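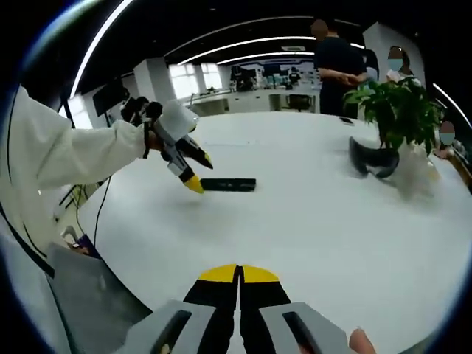
Student Gripper Project, Neltar Robotics Club
Minutes of the December progress meeting

Chair: Ilídio Sequeira
Minutes: club secretary
Meeting opened at 4.10 pm. Apologies received from two members of the software group.

1. Minutes of the previous meeting
Accepted with one correction. Under item 4, "finger stroke" should read "finger opening". The figure itself stands.

2. Matters arising
2.1 The spare finger tips have arrived and have been placed in the parts drawer. The packing list gave two bags; one was received. The supplier, Nerolik, has been asked for the other.
2.2 The storage request for the project server was approved. Old test recordings are to be removed before the new space is released.
2.3 The shared login has been withdrawn. Members now use their own accounts.

3. Hand-held grippers
3.1 Both units are in working order. Unit A had play in the left finger, traced to a loose screw at the finger mount. The screw was refitted with thread lock and the finger checked again after a full session. No further movement was found.
3.2 Unit B lost its connection twice during one afternoon. The mechanical group suspects the cable and the software group suspects the port on the laptop. It was agreed to swap the cable first and leave the port alone, so that only one thing is changed at a time.
3.3 Members are reminded to close the fingers fully before starting a recording. The zero position is read at that point. Eleven recordings from one session had to be discarded on this account.
3.4 A proposal to fit softer tips was discussed. The present tips hold flat objects poorly when the object lies close against the table. Against this, a change of tip now would split the data into two sets that could not be compared. Deferred until after the competition.

4. Recording sessions
4.1 The target for the Plolance entry is 445 accepted recordings. The current total was given as roughly 50 short of this. The chair asked that the exact number be taken from the log and circulated.
4.2 The pick-and-place task is complete. The two-person handover task is behind, mainly because it needs two trained operators at the same time. A rota will be drawn up.
4.3 Recordings are to be no longer than 40 seconds. Longer ones are cut off by the conversion script and the end of the task is lost. The script gives no warning when this happens; see action 4.
4.4 Operators are to approach flat objects from the long side and pause before closing. Several recordings show the object being pushed along the table first. These may be kept if the grasp is completed, but must be marked "push" in the log.
4.5 A member asked whether failed grasps should be kept. Agreed that they should, in a separate folder, and that they do not count towards the target.

5. Training run
5.1 The software group reported on the first training run. The policy reached the object in 48 per cent of trials and completed the grasp in fewer. Most failures were in the last part of the approach, with the fingers too high.
5.2 It was pointed out that the trials used one table height only. The competition rules allow the height to vary. The next set of trials will use three heights.
5.3 The chair asked for results to be reported by object as well as in total. Agreed.

6. Competition entry
6.1 The entry form has been submitted under the team name Sun. The written report is limited to six pages, including references. The section on data collection is drafted; the sections on hardware and results are not.
6.2 One of the two demonstration slots clashes with an exam. The organisers will be asked for the other.

7. Any other business
7.1 Batteries are being left on charge overnight. This is to stop.
7.2 The label printer is out of tape.

Actions
1. Swap cable on unit B and report. Mechanical group.
2. Circulate exact recording total. Secretary.
3. Draw up rota for handover sessions. I. Sequeira.
4. Add a length warning to the conversion script. Software group.
5. Write to organisers about demonstration slot. I. Sequeira.
6. First draft of hardware section. Mechanical group.

Meeting closed at 5.25 pm. The next meeting will be held in the first week of term.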